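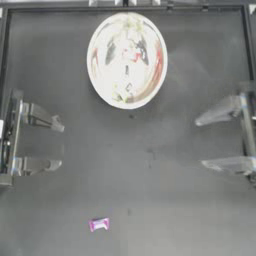

Orathai Yensuk wrote to me after the last post to ask why I bother with two arms at all, when one arm and a decent camera can pick up a sweet wrapper perfectly well. Fair question! She also wanted to know if I'd given up on Brulluseo, and the answer to that is no, though there was a week in October when I came close.

So, the two arms. A light, crinkly thing is easy to pick up if it happens to be lying the right way round for you. With one arm you either turn the wrist a long way (slow, and my wrist joint complains) or you nudge the thing about until it suits you. With two, whichever arm has the better angle can go for it, and the whole job becomes a matter of choosing. Brulluseo is my name for the bit that chooses. It's a small network that looks at the overhead view and both wrist views and gives each arm a score, and the higher score gets the go-ahead. The picking itself is still plain imitation learning, trained on 346 demonstrations that I did by hand over far too many evenings.

I'd started with a much sillier rule, which was just "nearest arm goes". Pramila Nautiyal told me it would do better than I expected and she was right, annoyingly. On the same set of starting positions the nearest-arm rule got 81 per cent and the chooser got 94. I'd hoped for a bigger gap after all that work, but most of the difference is in the awkward middle strip where both arms can reach, and that was the part I cared about.
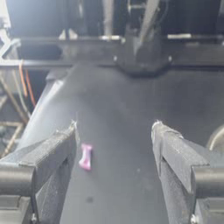

The other thing I changed was how far ahead the arms plan. I was letting them commit to a long run of moves before looking again, and with something this light that's asking for trouble - one brush with a fingertip and the target is somewhere else. Now they look again every 5 steps. It makes the motion a bit jerky and I don't love the sound of it, but the misses where a finger closes on nothing at all have almost gone.

What's left is mostly the chooser changing its mind. It picks left, the left arm sets off, then the scores swap and the right arm sets off too, and I lunge for the stop button. I've put in a rule that it has to stick with its choice for 2 seconds, which helps, but it feels like a bodge and I'd like it to learn that for itself. Pramila reckons I should feed it the previous choice as an input. Trying that next, once I've redone the calibration on the left arm, which has drifted again.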